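Clear the Table Before You Fold the Stand

A folding laptop stand is one of my favorite things on a desk, and one of the easiest to lose under everything else! Mine used to live beneath a pile of mail at our place in Erkham, until I started giving it the middle of the table first and sorting the small stuff around it.

Push the little things out toward the sides - toothpaste, lidded tubs, the odd book - and open the legs flat so you can see how they join.

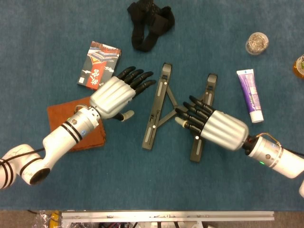
Black folding stand in the middle, toothpaste off to one side.

Now run a dry cloth along the rails. Dust loves those slots, and an old toothbrush gets it out beautifully. I do this every May and it takes 6 minutes, tops.

Small loose bits deserve a clear tub with a lid, so you can find them without tipping everything out. Cloths I fold once and lay flat, ready for the next wipe. Lộc Hoàng wrote in to say he keeps his in the same drawer as the stand - love it!

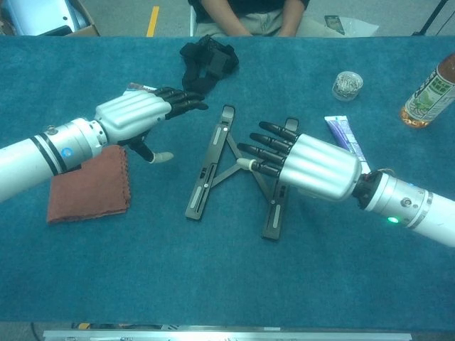
Stand lying flat, with the folded rust-brown cloth and a small clear container nearby.

Fold the stand up last and slip it in beside your laptop.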